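Kitchen robots still slow at clearing up

Karkdale — Two-armed machines can handle a mug and a milk carton, but a full kitchen shift is some way off, the Bulimwood test lab said in October.

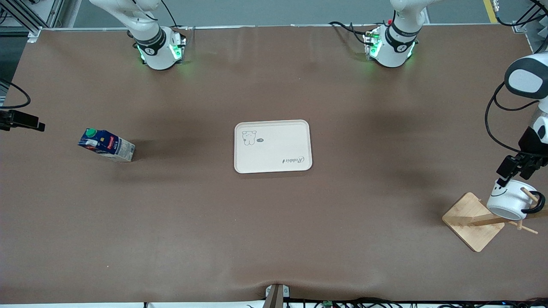

TECHNOLOGY

The lab ran 205 tabletop chores over six weeks. Hanging a mug on its stand took 40 seconds on average — a person needs four. Cartons were harder, mostly when they had tipped over.

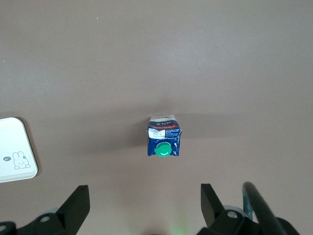 A milk carton between the open fingers of a gripper.

Clostden, a café chain, will look at the results before deciding on a trial at its Marín branch.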